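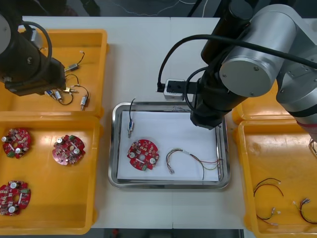

Reading the Series Detective: Notes for Session 2

Print this page | E-mail this page

Filed under: Course Materials > Crime & Mystery Fiction

Instructor: Graciela Rivadeneira

You should have finished The Trullano Ferry by now. If you have only finished the back cover, these notes will make a certain amount of sense anyway, but I'd ask you to sit near the wall during discussion.

1. Where we left off

Last session we talked about the first book in a long series and how little it usually knows about its own future. Morfudd Lewis wrote The Trullano Ferry as a single novel. Inspector Sima has a bad knee, a dead brother and a house he is about to sell. By the fourth book the knee has switched legs, the brother is alive and running a hotel, and the house is still for sale. Lewis was asked about this for years and always gave the same answer, that Sima was a private man and probably lied to her in the beginning.

Keep that in mind when you write about "character development." Some of it is development. Some of it is an author who didn't keep her notes.

2. The invented town

Sima works in Flestunton, a market town with one bridge, a closed cannery and a murder rate that ought to have emptied it by book six. The made-up town does several jobs for a writer:

- It can't sue.
- It can grow a boathouse, a convent or a second train station when the plot wants one.
- It gives returning readers something to feel at home in, even when the killer is new.

Look at chapter 3, where Sima walks from the station to the bridge. Mark every place named on the walk. Then look at which of them matter by the end. Lewis hides the important one in the middle of a complaint about parking, and I have taught this book many times and still read past it with great confidence.

Compare Njoroge Muriithi's Gultum novels, where the town is drawn so thinly that you could hardly find the post office. Muriithi wants you lost. His detective is lost too, and says so – a refreshing change from all those people who notice cigar ash.

3. Fair play

The old rule says the reader must be given every clue the detective has. It says nothing about giving them politely. Ways of burying a clue that we'll look at in class:

a) In a list. Third or fourth item, never last.
b) In the mouth of a bore. We skim what he says because Sima does.
c) Next to a louder clue. The torn letter on page 40 is there mostly so you won't look at the clock.
d) In the wrong mood. A funny scene makes us lazy.

The Trullano Ferry runs 299 pages, and the fact that solves it is in plain sight before the first body. Please don't shout it out. Someone in the back row always hasn't got there.

4. The sidekick problem

Sergeant Escobar does most of the work and gets the worst of the weather. (Her name is a thank-you to Esperanza Escobar, the editor who bought the first book.) She asks what we would ask, which is the standard use of a sidekick, but from book five on she is also plainly better at the job than Sima. Bożena Tomaszewski's essay in your packet argues that Lewis was by then bored with her hero and was slowly handing the series over. I think that's right, and I think Lewis lost her nerve. Read the essay and disagree with one of us.

5. Terms

Red herring: a false clue. If it turns out to be true after all, it was a double bluff, or a late rewrite.
Closed circle: a limited set of suspects, usually kept in by snow.
Procedural: a mystery in which someone fills out a form.
Cozy: a mystery in which someone bakes.

6. For next time

Read chapters 1 through 9 of Muriithi's Gultum Road. Write 2 pages on how he handles the passage of time. Plot summary doesn't count toward the length, and neither does a very large font. Papers go in the box outside my office, the one with the lid.

We use cookies to remember your preferences. By continuing to use this site you accept our cookie policy.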